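Chapter 10
The Flower Table: What Happens to a Job When Part of It Leaves

By the end of this chapter you should be able to describe a job as a set of tasks, explain why machines take over tasks one at a time, and say what becomes of the tasks left behind.

Grorby is a town with one traffic light and, at its east end, a firm called Gosatier that puts together artificial bouquets for hotels, dentists and the sort of restaurant that likes a centerpiece it can dust. Before the robots came, the firm employed 29 people on the assembly floor. A good assembler could finish 400 stems in a shift and hold a conversation the whole time.

Managers had always called this "simple work." The phrase lasted until October, when engineers from Skjelbred arrived to write the work down. Picking up a stem, they found, meant deciding which stem, which end, and what to do about the leaf hooked on its neighbor. The assemblers had been making these decisions for years without being paid extra for them. The engineers needed 3 weeks just to list them, and billed accordingly.

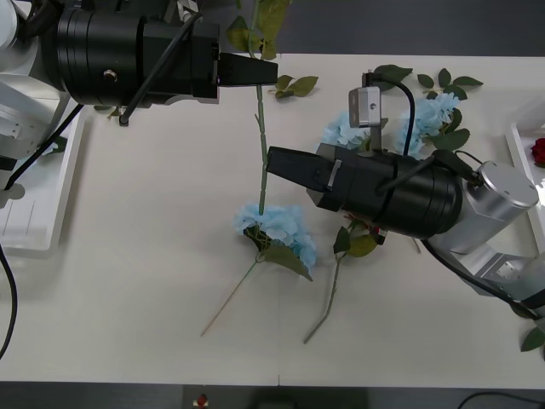
Figure 10.1 Two robot arms at a table of artificial flowers. The left arm holds the stem of a pale blue hydrangea.

The plan was called Closolard, a name chosen by people who did not have to say it over a loudspeaker. It gave the arms the sorting and left the arranging to human hands. On paper the split was clean. On the floor it produced a job that had never existed before, known officially as "cell attendant" and unofficially as "flower nurse." The nurse refills trays, frees tangled leaves and decides when the machine needs help and when it is only being slow.

Notice what changed. The new job involves less repetition, which most workers liked, and less talking, which most did not. The old tables had faced each other. The attendants now faced the equipment, and the equipment had no views on anybody's sister-in-law. Sore wrists became less common. Complaints about boredom went up, mostly from people who had once complained about sore wrists.

Pay was a harder matter. Was watching a machine worth more than doing its work by hand? Management argued that it was easier. The assemblers asked why, in that case, it came with a training manual. We return to this dispute in the section on wages.

Key terms: task, job, cell attendant, hidden skill

10.1 Jobs and Tasks

A job is a bundle of tasks held together by habit, a paycheck and a parking space. Economists study the tasks. Workers tend to notice the bundle, especially on the morning it is untied.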